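Home Forums > Kitchens and Dining > Tables and Table Care

Thread: White table top, what do you cover it with?

breadandplums
Hello everyone, I've been reading along here since last June and finally have something to ask. We bought the white Gruda table, the long one, 98 inches, after years of eating at a scratched up oak thing that came from my husband's aunt. I love it. I love it so much that I've turned into the kind of person who follows guests around with a sponge, and my sister has started teasing me about it. Coffee rings wipe off fine, but I've already had one scare with turmeric and another with a red marker, and we have a big family lunch coming up with a lot of little cousins who will all want to paint afterward.

So what do you all put on a white table when things are going to get messy? I don't want a fancy cloth that I have to iron. I've thought about oilcloth, plain brown paper off a roll, or just one of those clear plastic covers, though my grandmother had one of those and I can still feel it sticking to my elbows in the summer. All opinions welcome, even the bossy ones!

tallgrass_annie
Oh, paper, paper, paper! We've done it for every birthday in this house and I wouldn't go back. I buy the 200 foot roll from Mazza, the hardware place out by the Olteddale exit, and it lasts us a very long time. You roll it out, you fold the ends under, you put a bit of masking tape on the underside of the table where it won't show, and the children can draw on it the whole way through lunch. When it's over you bundle the whole business up, crumbs and all. I've saved a few of the best drawings over the years and they're in a drawer with the good napkins.

One thing I'd say is get the heavier paper. The thin kind tears the first time somebody drags a plate.

quietlybraising
I'm going to be the grump, sorry. Paper is fine for crayons and useless for anything wet. Spill a glass of grape juice on it and you've got a purple puddle held right up against the table for as long as it takes you to notice. I did this on a painted white table and ended up with a stain shaped like Florida. It's still there. We put the fruit bowl on it.

Oilcloth is the answer. Mine is from Cadham, plain gray, and I've had it for 7 years. Wipe it, hang it over the shower rail, done.

breadandplums
Florida, oh no! I laughed and then I went and looked at my table with real fear in my heart. Is the Cadham one stiff? My mother had an oilcloth that kept its fold lines forever and the glasses used to tip on them.

quietlybraising
Stiff for the first month, then it settles. Roll it on a tube when you put it away, don't fold it. If you've already folded it, lay it out in a warm room overnight with some books on the creases.

marrowfat
Can I put in a word for both? I run a little cookie decorating afternoon at home now and then, and I lay the oilcloth down first and the brown paper over it. The paper takes the icing and the sprinkles, the oilcloth takes whatever gets through, and the table never knows a thing. It sounds like a lot of bother but it adds maybe two minutes. I do agree with Annie about the heavier paper — the thin stuff wrinkles up as soon as it gets damp and then everything wobbles.

quietlybraising
Two layers to eat a sandwich. I give up on you people (fondly).

tallgrass_annie
You're welcome at my house any time, grump, and you can have a crayon like everybody else.

To be fair to you, I should have said that we don't put the drinks on the paper. Drinks go on the sideboard, in cups, and the little ones have to go over there to drink. It saves more than the table. My rug is happier too.

breadandplums
The sideboard idea is very clever, thank you. Ours is narrow, but I could probably fit a tray on it. What do you use for cups? I have lovely glasses that I'm not handing to a four year old.

marrowfat
Plastic ones, the kind you can wash and keep. We have pastel ones. I gave up on disposable after one party where I filled two trash bags, and I felt awful carrying them out. Washing up is quick if you have a rack nearby and somebody willing to dry.

As for the paper, a sheet can go nearly all the way over a white table without looking silly, which was my worry at the start. I thought it would look like a package waiting to be mailed. I've come around to it, I think it looks warm against the white.
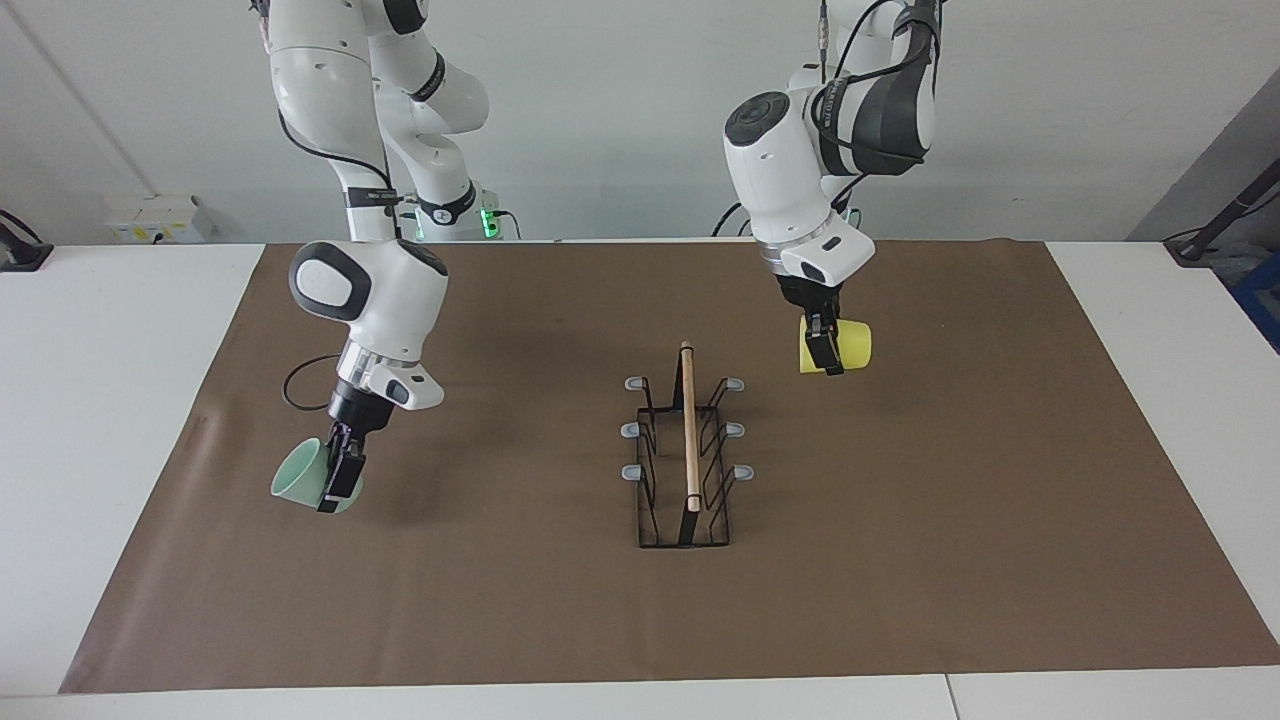
Brown paper over a white table, with a black wire dish rack and plastic cups. One cup is a pale mint green.

breadandplums
That color is so pretty with the brown! I was picturing something much darker and more like a grocery bag. I'm sold on paper for the painting part at least.

lodgepole_and_lace
Coming in from the clear plastic side of the argument, since no one has stood up for it yet. The newer covers are a lot better than the sticky ones we all grew up with. Mine has a slightly frosted finish and I can still see the table under it, and that was the whole reason I bought a nice table. You can get them cut to length. I'd ask for 108 inches on your 98 so it hangs over a little at each end, otherwise the crumbs work their way under and grind.

quietlybraising
Please don't put clear plastic on a painted finish and leave it there. Mine went cloudy underneath within a summer, and I had to live with that as well as Florida.

lodgepole_and_lace
I take mine off every night and let the table breathe. But fair enough, I wouldn't leave it on for a season, and I should have mentioned that.

tallgrass_annie
Every NIGHT? Bless you. I can barely get the dishwasher emptied.

breadandplums
All right, I've been to Mazza this afternoon (they had the heavy roll, bottom shelf, behind the drop cloths, if anybody else near Olteddale is looking) and I've ordered the Cadham oilcloth in the gray. I'm going with marrowfat's two layers for the lunch, with drinks on the sideboard. My husband would like it known that he thinks this is excessive and that the old oak table never needed any of it.

If I have enough paper left over I may wrap the birthday presents in it too. Does anyone know if potato stamps work on it, or does the paint soak in and go fuzzy?

marrowfat
They work nicely if you blot the potato first and go easy on the paint. Stars come out better than hearts for me, I've never been able to cut a decent heart.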